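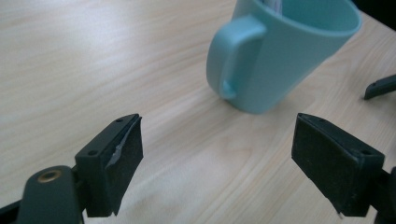
4. Greifer am Tisch einrichten

Ich mach das bei uns in der Teeküche von Pudero jetzt seit April, und seitdem spült keiner mehr nebenbei. Die Becherrunde läuft über den Tokau, wir zeigen ihm die Griffe nur noch vor. Klingt nach weniger Arbeit, ist aber erst mal andere (mehr Zugucken, weniger Schrubben!).

4.1 Becher hinstellen, Henkel nach links. Rechts geht auch, dann musst du aber umlernen.

4.2 Je einen Handgreifer in die Hand nehmen und das Kabel am Ärmel entlangführen.

4.3 Finger von oben in den Becher senken, den zweiten Greifer tief über der Platte halten.

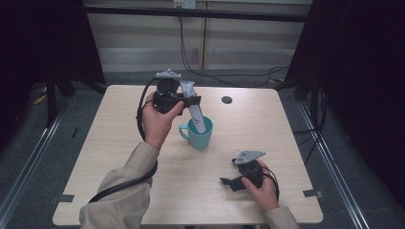
4.4 Griff 19-mal wiederholen, nach 6 Durchgängen kurz Pause. Meine Schultern danken es mir jedes Mal.

Achtung: Schaumpolster vorher anschauen. Ist eins eingerissen, tauschen. Ersatz liegt bei Senedwood im Regal, Fach 3.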